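Wotstead Drawer and Cloth Set

README, revised 1 Sep 2018

What this is

A set of recorded arm demonstrations for training a policy on small storage tasks: opening a drawer, closing it, putting a soft item away and taking it out again. The recordings were made at the Wotstead bench with one arm, driven by a person the whole time. No scripted motions are included. If you want the scripted runs, those are in the Prorkari set, which has its own README and a different action format.

The set holds 3000 episodes. Of these, 2000 are drawer only and 1000 have a cloth in the work area as well. We kept failed attempts and marked them, so check the outcome field before you train on anything.

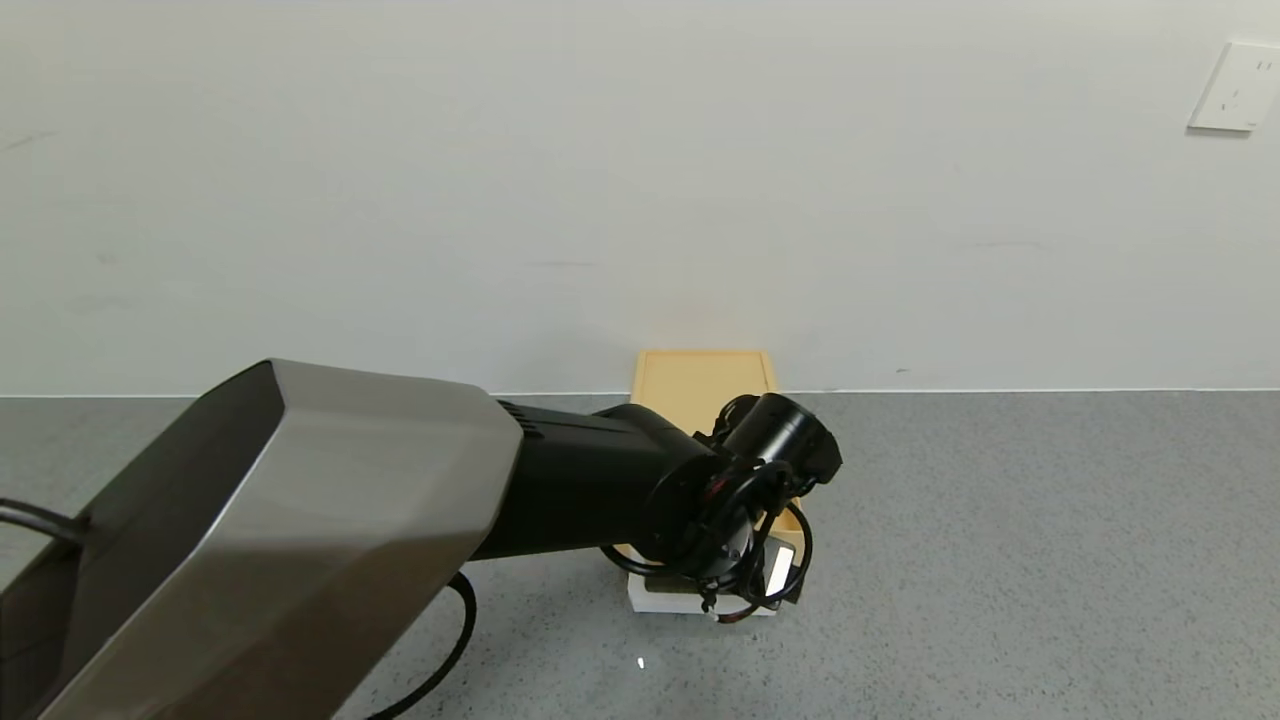

Each episode begins when the operator presses the pedal and ends when the pedal is released. Operators were told to release it once the arm had stopped moving, but the tail is often longer than it needs to be. The trim script cuts idle time at both ends and writes the new start and end steps to the index. It does not touch the raw files.

What is in each episode

Color video from the head view
Joint positions and gripper opening, one row per step
Commanded positions, same rate
A one-line task instruction in plain English
Outcome: done, partly done, failed
Notes, often blank

Instructions were typed by the operator before each episode and have not been cleaned up. Expect spelling mistakes, and expect the same task to be worded several ways. Early operators wrote "box" and later ones wrote "drawer" – treat these as the same thing. A file called wording.txt maps the most common variants, but it was last updated in May and misses a few.

Starting states

Start states were set by hand and vary more than the task names suggest. A drawer may begin closed, fully open or somewhere in between, and soft items are not folded first. With the pale orange drawer unit partly open against the wall and the blue cloth in a heap to its left, "open the drawer" and "put the cloth in the drawer" are both fair instructions, so do not try to guess the task from the first image alone. Read the instruction field.
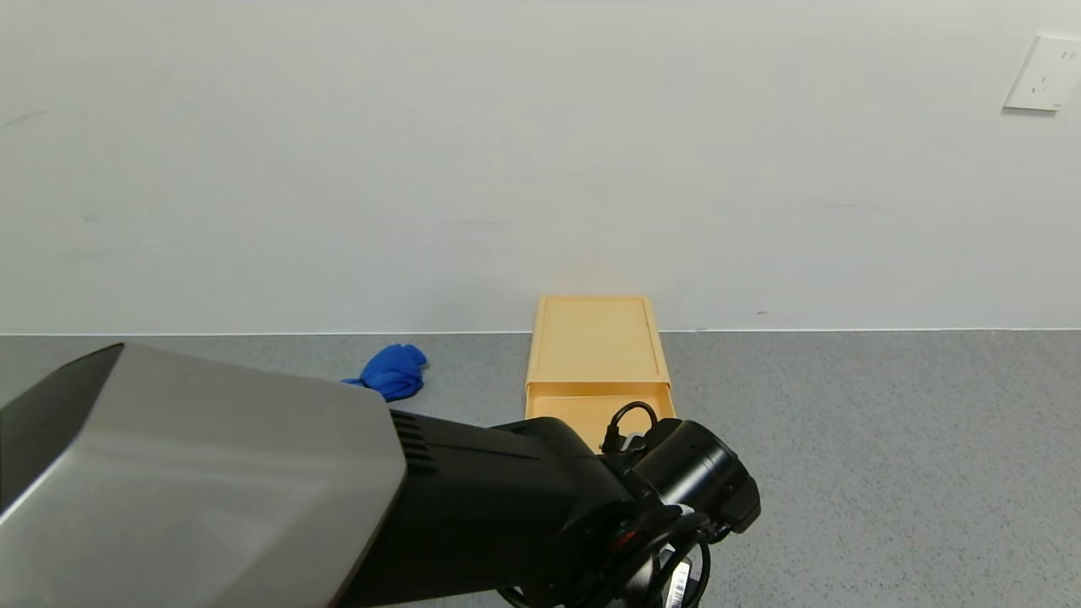 Labels for the start state come from a separate pass done with Pisenix, our in-house labeling tool. Two people labeled every episode and a third settled the differences. The hardest call was how far open counts as open. We used three values: closed, partly open, open. A drawer showing any of its hollow inside from the head view, as the orange one does, is never labeled closed, even when the gap is small or the arm covers a front corner.

Known problems

The arm hides part of the work area in many episodes. We did not filter for this.
Gripper opening drifts slightly over a long session. Use the per-session offset in the index.
Nearly 3000 files have a correct time stamp. The rest are listed in badtime.txt and should be ordered by step number.

Splits

Use the split file as given. Sessions are kept whole, so no session appears in both train and test. The Ruggiero baseline was trained on the earlier split and its scores should not be compared with new ones.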